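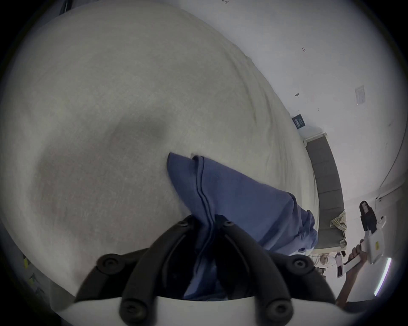

Isn't the whole point of folding that the drawer closes? A reader left that under the talk announcement and nothing else, and I want to start there, as it is a fair question and I think the answer is no. My drawers close fine when I stuff them.

Speaker notes, Sirnstead evening talk, 3 Apr 2018
Title on the program: Does Folding Matter?
Talk runs 20 minutes. Leave the slides up during questions.

Opening

Say hello, say thanks for the chairs. Don't apologize for the subject. People who come to a talk on T-shirts know what they came for.

First claim: most folding advice is written by people who enjoy folding. I don't. I do it on the bed, after the wash, with the radio on, and I have wondered for years how much of it I could drop without anyone in my house noticing. For this talk I kept a tally through the winter. I folded 382 shirts. I timed a fair number of them, got bored with timing, and stopped. So treat what I say about speed as an opinion.

Ask the room: who folds shirts the way their parents did? (Expect most hands.) Who has ever compared that with another way? (Expect very few.) Pause here. Drink water.

The flat surface problem

Every set of directions begins with "lay the shirt flat." Fine, but on what? A table is hard and level, and the fabric slides when you smooth it. A bed gives under your hands, and the sheet has its own wrinkles and seams, so you smooth the shirt and push the sheet along with it. 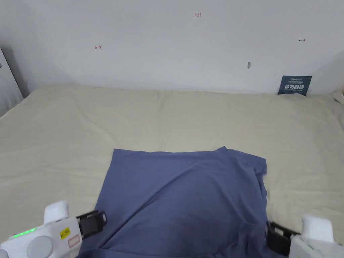
Most of us use the bed anyway. It's big, it's at the right height if your back is good, and the basket is usually close by. I have no quarrel with that. My quarrel is with directions that pretend the bed is a table and then tell you the shirt should come out with sharp edges. A soft T-shirt on a soft bed will come out with soft edges. If you've been blaming your hands, try blaming the mattress for a week.

What I would keep from the standard advice: pull the sleeves out before you start, and get the bottom hem straight. What I would drop: smoothing the middle three or four times. One pass. The wrinkles that survive one pass are going to survive the rest.

If somebody brings up folding boards, I tried the Nirico board. It folds shirts to one size and it does that well. It also has to be stored someplace, and in my house that place was on top of the shirts.

Snap or no snap

Now the part people argue over. You hold the shirt by two corners, pull the edge tight, and give it a snap before you put it down. My grandmother did it. The Tivosum laundry booklet gives it a whole page and says it "resets the fibers." I'd like to know what that means. I wrote and asked, and got a coupon.

My own view, after the winter: pulling the edge tight between your hands is useful. You find out right away which way the shirt is turned, and the loose part drops down where you can see it. The snap itself makes a nice noise. I couldn't see a difference afterward in a cotton T-shirt, and I did look. Heavier things like sweatshirts may be another story. I didn't do enough of those to say.

(Demo here if time allows. Bring two shirts, same kind. Snap one. Put both on the front table and let people come up after.) 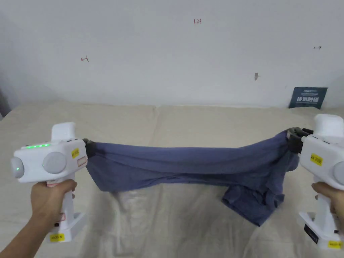

The claims about space

Slow down for this one, it's where the numbers come in.

The Hamdy closet guide says a folded drawer holds twice what a stuffed drawer holds. Twice! I used my own drawer. Folded flat in stacks, it held more than stuffed, I'll give them that. Rolled, it held a bit more again. Nowhere near double. And stuffed drawers have one thing going for them, which is that they take no time to fill.

Then there's the time. Some 2000 shirts go through a house like mine in a few years, if you count the kids' things. Suppose you save ten seconds on each by skipping the extra smoothing. Work it out on the board with them: that's five and a half hours, a little more. Not a fortune. I'd still take it.

Someone will say folded clothes last longer. Ask them how they know. I'd be happy to hear a good answer, and so far I have only heard that it stands to reason.

Where the work gets done

Talk about the room. Folding is easy or annoying depending on how far things have to travel. If the washing machine, the basket and the bed are all in the same room, you can go from one to the next in a few steps, and the pile never gets a chance to sit. When the machine is in the basement, the pile sits. I don't believe any fold fixes that.
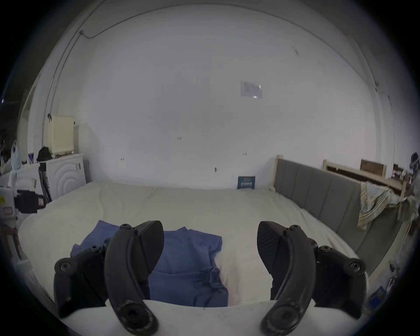

Questions I expect

Fitted sheets. I ball them up. Move on.

Hanging everything instead. Works if you have the rod space. Knits stretch at the shoulders, in my experience, so I keep those in the drawer.

Rolling for suitcases. Yes, I roll. I have no proof it's better, and I say so before they do.

Whether I still fold. I do, one pass, no snap, on the bed. Shirts that are going to be worn the next day stay on the chair.

Collect the two demo shirts from the front table before leaving.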